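Moltholm: Portraits from a Lost Film Set, by Irén Dudás
Hardcover, 131 photographs, English text
In stock, ships in up to 18 days

I've been selling film and photography books for a long time, and I don't often order a second box before the first one is empty. I did with this one!

Irén Dudás was hired as the stills photographer on Moltholm, a ghost story shot in a seaside hotel that was already half shut down. She was supposed to stay a week. She stayed until the end of November, and she kept photographing after the cameras stopped — actors asleep in makeup chairs, the wardrobe ladies playing cards on the stairs, the leading man eating soup in full armor (there's a dream sequence, don't ask me to explain it).

The film never got a proper release. I've seen it once, on a tape with the last reel missing, and I liked it more than I expected to. You really don't need to know it to enjoy the book, though.

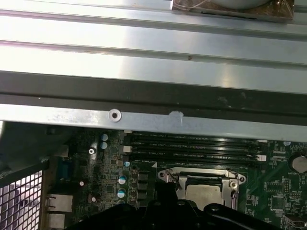 My favorite section is the run of portraits made in the hotel laundry. Dudás had one window and a bedsheet to work with, and the faces come out so soft and close that I keep going back to them. The color pages are fine too, but the black and white is what you're paying for.

The essay at the back is by Kozma, the film's editor, and it's gossipy in the best way. He has a long grudge about a missing trunk of costumes and he's still not over it. I read the whole thing standing up in the stockroom.

A couple of practical things. The paper is matte and heavy, so this is a big book for a table or a deep shelf. The jacket scuffs if you look at it wrong — I wrap every copy in a clear sleeve before it goes out. The publisher, Tranthorpe, printed 1,108 copies and tells me there won't be another run.

I also have 20 copies with a small signed print tucked inside the front cover. Those are one per customer, please. Write "print" in the order notes and I'll set one aside for you.

Sold and shipped by Trovport Books
Page updated 27/03/2025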